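Cuaderno de taller, noviembre, 16:00

Retomo lo de la cubeta gris de dos compartimentos. La semana pasada quedó escrito en la pizarra «resuelto», con doble subrayado, y quiero dejar aquí por qué no lo firmo todavía.

La propuesta de Grovden era pintar el separador con su recubrimiento claro, según ellos para que aguantara el roce de las barras y además se distinguiera bien la pared. La ficha promete 1262 ciclos de carga y descarga sin desgaste apreciable. No dice con qué piezas, ni con qué peso, ni qué entienden por apreciable. Pregunté por correo y me devolvieron la misma ficha con otro membrete. El presupuesto de Šťastný era más caro y venía sin cifra ninguna, cosa que casi me da más confianza.

Llevamos 9 sesiones con esta cubeta. No hemos llegado ni de lejos al número de la ficha, eso lo sabemos todos aunque el contador se haya quedado a cero dos veces. Y el separador está como está. La parte alta conserva el gris claro. Más abajo el recubrimiento ha desaparecido en una franja irregular, más oscura, con los bordes comidos y motitas negras por todas partes. Hay también un arañazo fino, serpenteante, más o menos a media pared, que en la zona clara canta mucho. En mi pueblo eso se llama desgaste y se aprecia.

La explicación que circula es que las barras rozan ahí al entrar y al salir. Puede ser. La franja está en la parte baja y las barras acaban abajo, de acuerdo. Pero también podría ser que la pintura agarrara mal desde el principio, y nadie apuntó cómo se preparó la superficie. Yo no vi lijar. Pone «limpiado» en la hoja, sin decir con qué. Con esos datos lo mismo vale una explicación que la otra, así que pido que se deje de repetir la del roce como si estuviera medida.

Estado del compartimento delantero:

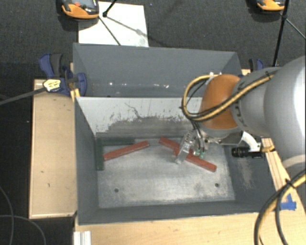 Cubeta gris, compartimento delantero: tres barras rojas y dos verde oscuro.

Las verdes siguen una costumbre que me tiene mosqueado: el rincón del fondo a la izquierda. Una paralela a la pared izquierda y la otra pegada al pie del separador, en L. Las rojas van en diagonal, las dos de la derecha en dirección parecida, y la de la izquierda monta en parte sobre la verde del separador. Hay quien ve en esto una prueba de que el fondo tiene caída hacia ese rincón. A mí me parece mucho deducir de dos barras. Si hubiera caída, las rojas tendrían que haberse enterado también. Antes de calzar nada, nivel de burbuja y la cubeta vacía, y se apunta la lectura aquí, no en un papel suelto.

El fondo, tal cual: metálico, con rozaduras, velos claros y manchas más oscuras. No sé de qué son las manchas y no voy a escribir «aceite» porque quede bien. Los dos agujeros pequeños siguen sin dueño. En el plano de Wetora no figuran. Me dicen que son para atornillar la cubeta a la mesa y luego resulta que no sabe nadie qué tornillo. Mientras no se aclare, ni se tapan ni se agrandan.

En la pared derecha hay una marca tirando a marrón. Conviene pasarle un trapo antes de declararla óxido, que ya nos pasó con la bandeja de Zurnadside: media tarde discutiendo de corrosión y era cinta adhesiva vieja.

Sobre el compartimento de atrás no tengo mucho. Paredes lisas, gris pizarra, ni comparación con el separador. Se ha propuesto usarlo como testigo «sin uso» frente al delantero. No me vale: no lleva el mismo acabado claro, y que no se vean marcas no significa que no se haya usado. En el registro hay 2 cargas anotadas detrás, y la letra parece mía.

Pendiente:
Nivel en el fondo, con la cubeta vacía, en los dos sentidos.
Regla apoyada en el separador y medir el alto de la franja gastada en varios puntos. Repetir tras 16 cargas, sin cambiar de barras.
Marcar las barras con rotulador en un extremo, para saber cuál es cuál.
Trapo y alcohol a la mancha de la derecha.
Reclamar a Grovden las condiciones de ensayo. Por teléfono esta vez — y apuntar lo que digan con sus palabras.

La palabra de la pizarra la he borrado yo. He puesto «en prueba», y al lado la fecha de la próxima revisión en blanco, porque depende de que aparezca el nivel bueno.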